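**Call for participants: domestic standby power and cable loss study, second round**

Ovorlow is recruiting households for the second round of its standby power study. The first round covered apartments only. The second round covers detached and semi-detached houses, and apartments with a separately metered workshop, garage or home office. Recruitment opens in September and stays open until 36 households have been accepted.

## Purpose

The study measures how much electricity household equipment draws while it is plugged in and not in use. It also records the condition and length of the leads, adapters and extension cords through which that equipment is supplied. The first round logged appliances and ignored what lay between them and the wall. Several readings from that round could not be assigned to a device with any confidence, and the protocol has been rewritten to correct this.

## What participants do

Participation lasts eight weeks and is divided into three stages.

1. **Inventory.** You list every device that stays plugged in for more than four hours a day, including chargers left in the outlet with nothing attached. The inventory form takes most households one evening. Loose leads kept in drawers or boxes are listed on a separate sheet, with length and connector type.
2. **Logging.** We supply plug-in loggers of the Elow type and one meter clamp for the main panel. The loggers go between the outlet and the device and stay there for six weeks. They store readings internally and do not use your home network. The clamp is fitted and removed by our technician. Participants must not open the panel.
3. **Return visit.** A technician collects the loggers, checks the inventory against what is plugged in on the day, and measures the resistance of a sample of leads. Leads are returned to you at the end of the visit unless you ask us to dispose of them.

During logging, use your equipment as you normally would. Do not unplug things to bring the figure down. If you buy, discard or move a device, note the date and the outlet number on the change sheet.

## Who can apply

- You are 18 or older and the electricity account is in your name or that of someone in the household who also agrees to take part.
- Your annual consumption is 2000 kWh or more, as shown on your most recent statement.
- You expect to live at the same address for the full eight weeks and to be away for no more than five nights in a row.
- Your panel has a cover that can be removed without damage to the wall or to fitted furniture.

Homes with solar panels are eligible. Homes with battery storage are not, as the clamp cannot separate charging from use. Rental homes are eligible with written permission from the owner, and a template letter is available on request.

## Payment and costs

Each household receives $400, paid in two parts: $150 after the loggers are installed and $250 after the return visit. The energy used by the loggers is small and is not reimbursed separately. Accidental damage to a logger is covered by us. Loss of a logger is not, and its replacement cost is deducted from the second payment.

## Data

Readings are stored under a household number. The file linking numbers to names is held by the study lead and deleted one year after the final report. Raw data is shared with Stasano, which runs the statistical analysis, without names or street addresses. Participants receive their own results as a table and a short written summary — normally ten weeks after the return visit.

You can withdraw at any point without giving a reason. Readings collected before withdrawal are deleted if you ask for this in writing before analysis starts. The first payment is not reclaimed.

## How to apply

Request the application form from the study office at Ross and return it with a copy of one electricity statement. You may black out the account number. Applications are handled in the order received, and within that order we balance house type and household size, so an early application does not guarantee a place. Applicants who are not placed are kept on a reserve list until logging begins unless they ask to be removed.

Questions about eligibility or the protocol go to Dagný Vigfúsdóttir, study lead. Questions about payment go to the study office. 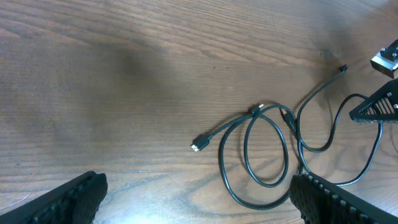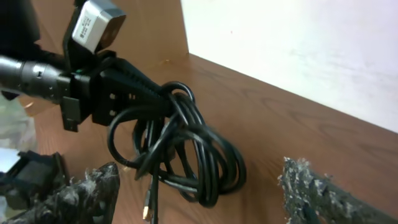
*Black cable, coiled. Leads of any kind that are not plugged in go on the separate inventory sheet.*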